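Water stays in the foot ring of small bowls -- how to dry them?

Posted in Kitchen and Dishes

Kevser Gökçe
Hello everybody. I have five small ceramic bowls and I dry them upside down in a wire basket. In the ring on the bottom there is always a little pool of water. When I turn the bowl for putting it in the cupboard, the water runs on my sleeve. Should I dry them the right way up? My pictures are at the end of the page.

Mulligan
Just use a towel.

Quentin Tessier
Please keep them upside down, otherwise the water collects inside, and this is worse. What I do at home: I wait 2 minutes, then I take each bowl by the rim and tilt it over the sink, so the ring becomes empty. After this it goes back in the basket. A deep foot ring holds more water than a flat one, so look at yours first. Also leave a small space between the bowls -- air must pass. If there is a chip on the ring, dry that place with a cloth, as bare clay can drink water.

Kevser Gökçe
Thank you, Quentin, I will try the tilting tonight.

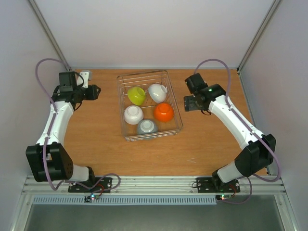
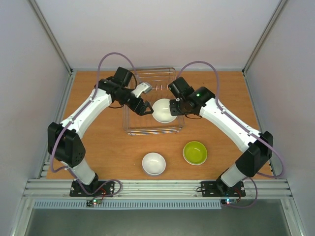
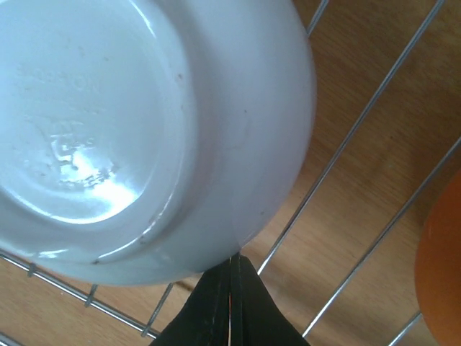
Last one: the bottom of a white bowl, with its foot ring.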